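# Let the Soup Sit

My neighbor Amarachi Ezeani makes a pepper soup she won't serve until the day after, and I've come around to her way of thinking.

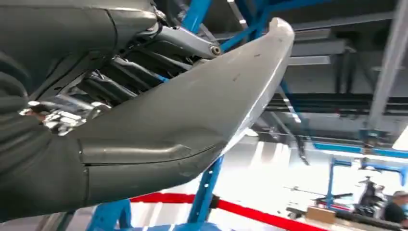

## Tomorrow's bowl

We rush supper so much these days, me included, and I do understand it (I raised 3 hungry boys in Almont!). But a soup left overnight gets rounder and kinder somehow, and the cook gets to sit down with everybody else. Make it Sunday, eat it Monday, and have toast in the meantime. I'd take that over a hurried pot any week of the year.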